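Kitchen Bench Project: Where We Are and What I'd Like to Buy Next
Progress report, June

Hi Mekdes, you asked for something short before the Betusmont people meet, and I've already failed at short, so get a coffee first.
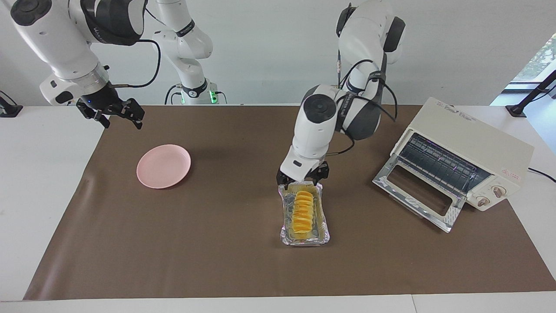
The big news is that both arms are up and running on the same table, and have been for most of the quarter. When I last wrote to you we had one arm working and the other sitting in its crate while Ebbe Magnusson argued with the shipper about a missing bracket. The bracket came (then a second one came, so now we have a spare, which I'm counting as a win). Ebbe got everything bolted down and the two controllers talking to each other, and he did it without touching the contingency money. I'd like that noted somewhere official!

Most of our time has gone into the toaster oven tasks. Opening the door, closing the door, getting a tray lined up with the opening, moving food from a tray to a plate. It all sounds so easy when you write it down. Foil trays have been the hard part. They're light, they bend, and if the gripper closes a little too far you've got a new shape of tray. Iman Abdelaziz spent two weeks on grip force alone and we're finally at a point where the rim usually survives. Plates are much easier, as long as they have a rim. We gave up on the flat ones back in the spring and I don't miss them.

We're doing all of this with the oven off, by the way. I know the original plan had us running heated trials by now, and I want to be upfront that we aren't there. Part of that is the safety sign-off, which Ayman Dabbas is handling with the building office, and part of it is that I don't want to put these grippers near a hot rack until we have fingertips made for it. More on that in a minute, because it costs money.

So, the budget. You gave us an equipment line for the year and we're a bit under it, mainly thanks to the oven and the table stuff being cheaper than I'd planned. I'd like to move what's left around and add to it. Here's what I'm asking for, in the order I'd buy it.

First, heat-rated fingertips for both grippers, plus a spare set. Bemivska quoted us 1,700 for the lot, including the adapter plates. I asked whether we could make our own in the shop and Adom Tsikata did print a few to try. They were fine for checking the shape and reach, and he'd be the first to tell you they shouldn't go anywhere near an oven. Delivery is six weeks from the order, so if this gets a yes on Friday we'd have them before the end of summer.

Second, a service plan on the arms. I left this out of the first proposal to keep the total down and I was wrong to. Shiferaw will cover both arms for 2,000 a year, with a loaner if a joint has to go back. We lost nine working days in the spring to one bad cable, and that was a small problem. With the two arms sharing every task now, one arm down means the whole bench is down.

Third, and this is the one I expect you to push back on, a second bench. Not more arms! Just a table, mounts, a mat, another small oven and the same lighting, so that we can set up one task while the other is in use. I've priced it at 3,000 and I've been pretty strict with myself about it. Right now every change of task eats half a morning, what with clearing the table, remounting and checking the positions all over again. If the arms could move across to a bench that's ready and waiting, Iman thinks we'd get most of that time back. The arms would need to come off their mounts and go back on, so it isn't magic, and Ebbe wants to try the swap on paper before we spend anything. I'm happy to hold this one until the fall if the money is tight.

Things I looked at and am not asking for: a bigger oven (it won't fit the reach we've got), a wheeled base for the arms (lovely, way too much), and the fancy wrist sensors that the Plodthorpe group keeps telling us about. Their team is going to let Iman come over and try theirs for a day, so let's see what she thinks before anyone opens a catalog.

A word on consumables, since you asked last time. We go through a lot of foil trays. They're cheap and they come out of the general supplies line, but they do add up, and I've asked Adom to start buying them by the case. Food is a small cost too. We buy it at the grocery store down the road and the receipts are in the shared folder.

What I need from you is a yes or no on the fingertips and the service plan, and a feeling one way or the other about the bench. The Bemivska quote is good through the end of the month – after that they'll redo it, and I doubt it'll go down. I've put all the quotes in the folder along with Ebbe's parts list. Call me if anything looks off, I'm at my desk most days after 2.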